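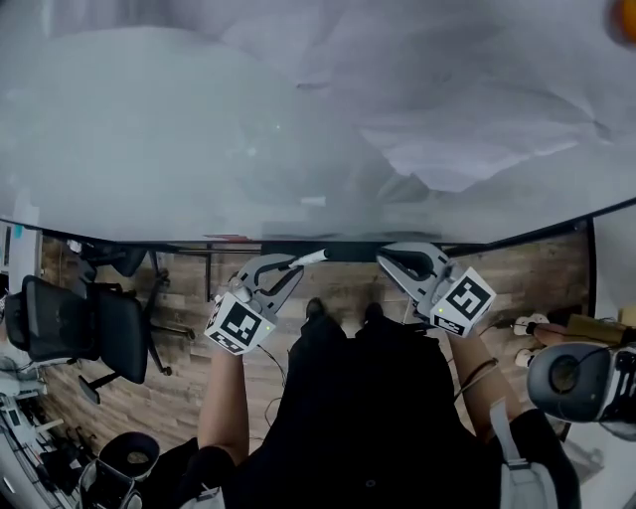 Zorkine hand grippers, two months in – can they fold a sheet yet?

Posted 16 Jul 2019

Short version: sort of. Slowly. Three stars.

Bought the pair from Skusutport in February. We do linen for small guesthouses and I wanted to know if a machine could take over the folding table. Zorkine's pitch is you wear the grippers, do the chore yourself, and the software learns it from you. Later an arm does it. Later being the key word.

The good. Light enough for a morning's work. Jaws close smoothly, hold a hem without marking it. Setup took me an afternoon, most of that cables. Support answered the same day, both times I wrote.

The bad. Big sheets are a nightmare. Towels, fine. Pillowcases, fine after a bit of practise. A king flat sheet bunches up at one end while you're smoothing the other, and with jaws instead of fingers you can't feel if you've got one layer or 2. I can fold one by hand without looking. With these on I have to look at everything. Thin plastic covers are worse, they cling.

Also the cables. They catch on chair arms. Clear your chairs out first, trust me.

Recorded 200 folds the first week, then kept going to 1000 before I let the arm try. Towels came out ok, stackable anyway. Pillowcases hit and miss. Sheets – no. It picks up a corner, drags it, lets go, starts over. I gave up and finished the pile myself.

Tried the Gittins set at a trade day for comparison. Stiffer jaws, nicer strap, same trouble with anything bigger then a bath towel. So its not just Zorkine.

Would I buy again? For towels in volume, maybe. For a house with one laundry basket, no way, your hands are faster and free. Shop floor folding is a few years off I think. Skorkska say their next software update handles large cloth. Will beleive it when I see it, and I'll update this if it does.

Paid 3166 for the pair, shipping included. Spare jaw pads extra, order them at the same time.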